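Udcombe's community fridge is back, and it has a shelf for everyone

Posted Apr 18, 2022

If you've walked past the old reading room in Udcombe lately and wondered why there's a queue out of the door at ten in the morning, I can tell you, because I was in it. The community fridge has reopened after six months away, and I am very, very pleased about it.

Some of you will remember the first go at this. It lived in the porch of the chapel hall, it hummed like a lorry, and it was lovely right up until the hall needed its roof seeing to and everything had to be cleared out. That was back in the autumn, just after the September harvest supper (the one with all the marrows). We were promised it would only be a few weeks. Well, you know how roofs are.

Anyway, it's now in the reading room on Granström Lane, which is drier, has a proper sink and is on the bus route. The number 6 from Stellotbridge stops more or less outside. You don't need to sign up, show anything or explain yourself. You go in, you take what you'll use, and if you've got something spare another day you bring it along.

I went on the first morning, mostly to be nosy, and came home with two leeks, half a cauliflower, a tub of hummus and a bag of slightly bendy carrots that made a perfectly good soup. I'd brought a box of eggs from my sister's hens and they'd gone before I'd finished my tea, so there's clearly a demand for eggs if anyone has more!

What's in it

It changes by the hour. The greengrocer in Stellotbridge sends over whatever is left on a Saturday afternoon, and the bakery does the same with bread, though the bread sits in crates by the window and doesn't go in the fridge at all. There were a lot of parsnips on opening day. There was also a whole celeriac, which three of us stood and looked at for a good while before a woman in a raincoat picked it up and said she'd mash it.

The allotment people are expecting to bring in rhubarb any day now, then salad, and after that I dare say we'll all be hiding from the courgettes as usual.

The rules on what you can leave are pinned up by the door and they're short. Sealed packets, fruit and veg, cheese and butter in the wrapper, unopened milk, eggs with a date written on the box. Please don't bring raw meat or fish, cooked rice, anything home-cooked, or anything past its use-by. Best-before is fine (I had to have the difference explained to me again, and I'm fifty-three). Use-by is about safety and they stick to it. Best-before is about whether the crisps are still crisp.

Who's paying for it

The running costs for the year come to 800 pounds, mostly electricity, with a bit for cleaning stuff and the insurance. The parish council has put in part of that, and the rest came from the winter raffle and a very well attended quiz. I was on the team that came last and I'd like it known that the music round was unfair.

The fridge itself was bought second-hand from Herkura, the catering supplier out on the trading estate, who knocked a chunk off the price and delivered it for nothing. It's tall, it has a glass door, and it's so much quieter than the old one that on the first morning I opened it to check it was on.

There was a bit of grumbling at the parish meeting about whether we need such a thing in a village this size. I'll be fair to the grumblers, because one of their points was a good one: the last fridge did sometimes get left in a state, and it was always the same few people wiping it down. So there's now a rota on the wall with morning and evening slots, and it takes ten minutes if you don't stop to chat. I've put myself down for Thursdays.

In the first week, 141 visits were written in the tally book. That's up on the old place, where the best week ever was 101, and it was the week before Christmas when somebody dropped off all those sprouts. Some of those visits will be the same faces coming twice, me included, but even so!

And it really is all sorts. I stood behind a lad buying nothing for his tea, as he put it, and in front of a couple who have the big house by the ford. A mum with a buggy was swapping yoghurts for apples. I think that's what I like most about it. When it's food that would only be thrown out, nobody minds who has it.

Making room at home

One thing that came up a lot in the queue was how much of what we throw away is simply lost at the back of our own fridges. I'm as bad as anyone. Last month I found a jar of pesto that had been through two house moves with me.

So the group is going to run a few free get-togethers over the spring, in the reading room, on how to make food last. I've been promised tea. There's talk of one on freezing, one on pickling, and one on small fridges, for people in flats and single rooms who've got next to no space to play with. I'm looking forward to that last one, as my son is off to college and will be living out of something the size of a bedside cabinet. A little white one with the shelves out looks as if it would hold loads, and then you put in a pint of milk and a lettuce and it's full.

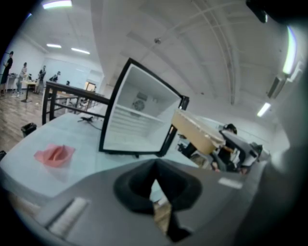
A few tips from the queue

I asked people what they do, and wrote the answers on the back of my bus ticket, so forgive me if I've muddled any.

Keep milk on a shelf and not in the door, where it warms up every time you go in for the butter.

Stand spring onions in a glass with an inch of water. They carry on growing, and it's oddly cheering to watch.

Wrap celery in foil. Two people told me this separately and both were quite fierce about it.

Have one box or shelf for things that need eating first, and look there before you look anywhere else. I've started doing this and my family have started calling it the sad shelf, but it does get emptied.

Don't cram it. Cold air needs to get round the food, and in a little fridge a big shop can stop that happening altogether.

Grate old cheese and freeze it in a bag. You can use it straight from frozen on toast or a bake, and it doesn't seem to mind a bit.

Bread goes in the freezer, sliced, on the day you get it. Potatoes stay out, in the dark, away from the onions.

If you've got a better one, there's a notebook on the windowsill. So far it has four ways with stale bread and a long piece about beetroot that I haven't got to the end of.

When it's open

The fridge is open from ten until six every day except Sunday, when it's ten until one. The side door has a ramp and the main door has two steps, so use the side if you've got wheels of any kind. There's a bike rack, and space for two cars if they're friendly.

If you've got a lot to drop off, say a car boot's worth after a party or a glut from the garden, please put a note through the reading room letterbox the day before so there's somebody about to help unpack it. Carrier bags and clean egg boxes are always wanted. Jam jars are not, they have enough to last until the next coronation.

The freezing get-together is the first one up and the date will go on the noticeboard as soon as the hall diary is sorted out. I'll be there with my pesto.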